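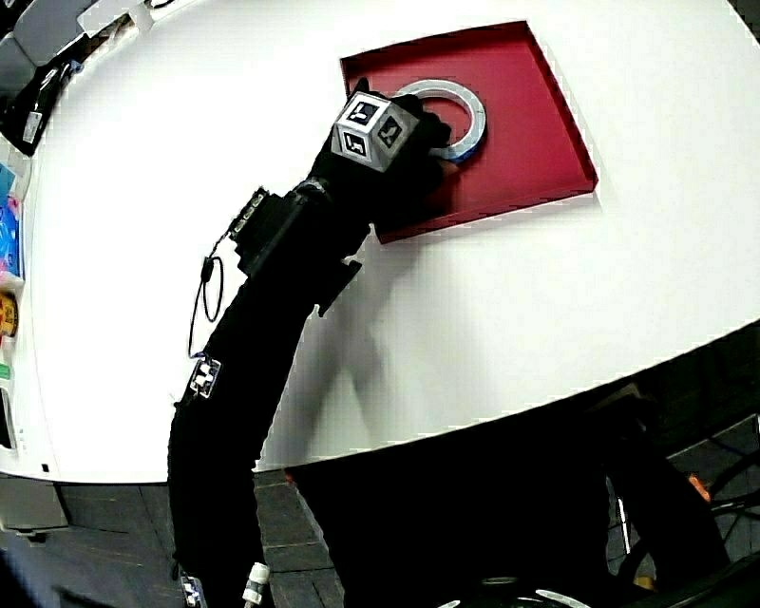 Results of the Gramby household product screening, one row per sample. Items were bought in shops and market stalls in April and tested for lead, cadmium and phthalates.

## Contents

- `samples.csv`: 462 rows, one per item
- `readings.csv`: 3102 rows, one per measurement
- `shops.csv`: shop type and district only, names removed

Join the first two on `sample_id`. Some items were read at several spots, so don't average `readings.csv` without grouping first.

## Columns that need explaining

`part` is the piece that was tested (handle, lining, zipper pull). `ppm` is blank when the reading fell below the detection limit; a blank is not a zero. `label_ok` is `y` if the package listed a maker and an address.

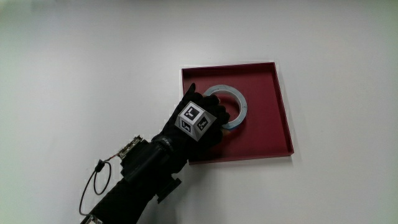 *Roll of tape in a red tray.*

## Known problems

- 17 samples have no purchase price. The receipts were lost.
- Phthalates were tested in soft plastics only. Every other row has `NA`.
- Stationery and toys share one category code in version 1. Version 2 splits them.
- Surface readings on painted items can pick up the material underneath. Check `layer` before you compare them to a legal limit.

## Use

Free to reuse with credit to the Pememar project. Please don't use single readings to make claims about a whole product line.

Sampling: Gayan Munasinghe, Thư Đỗ. Lab work: Khoa Văn. Data cleaning: Uliana Sydorenko. Send corrections to Uliana with the `sample_id` in the subject line.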